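Gripper drops out when I turn my wrist, comes back by itself
Asked by Jingyi Long
Tags: hand-held grippers, cables, intermittent fault

We have a pair of hand-held grippers, each on its own cable to a controller under the bench. The right one loses its signal for a moment during a task and the recorded jaw width jumps to zero. After up to 9 seconds it comes back with no action from me. The log only says "encoder timeout, ch 2".

What I have tried:
Swapped the controller ports. Fault stays with the right gripper.
Updated the firmware.
Lowered the sample rate from 400 Hz. No change.
Left it lying on the table overnight, logging. Not one dropout.

It shows up mostly on jar work, where the left gripper takes the lid and the right one holds the glass. The right cable leaves the back of the gripper, goes around my wrist and hangs along the forearm. Dropouts come when I roll the wrist past 90 degrees or so.

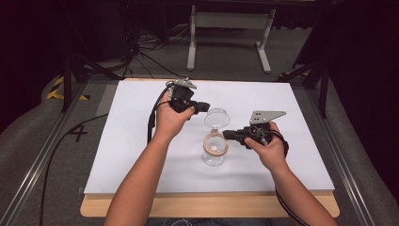
Vinzenz Schnyder
Broken conductor at the strain relief. If it never fails at rest and fails on a wrist roll, stop looking at firmware. Unplug the cable at both ends, put a meter on each conductor in turn and bend the first few inches behind the connector while you watch the reading. If one goes open, replace the whole cable. Don't re-crimp it, the next strand will go within a month. Also take the loop off the wrist. Every roll of the hand pulls straight on the connector that way. Clip the cable to a forearm strap and leave slack between the strap and the gripper.

Yuzhen Kong
had the same on a Landberg unit, reseating the plug fixed it for me. worth a try first

Meifang Zou
Agree with Vinzenz on the cable, but check what the jaws do on a timeout before you use it again. If yours are powered, look at the fail state setting. Ours came set to "release" and we lost a glass jar that way in November. "Hold" is better for glass, but then you need a stop you can reach without using that hand. If the jaws are trigger-driven with only an encoder on them, this doesn't apply and you just have bad data. In that case throw out the affected recordings. Filling the gap from the samples on each side hides a real closing motion.

Comment from Jingyi Long, 19 April 2018
Trigger-driven, encoder only. The meter shows the white conductor going open when I bend the cable right behind the boot. Reseating did nothing. New cable ordered from Bhatt, will report back.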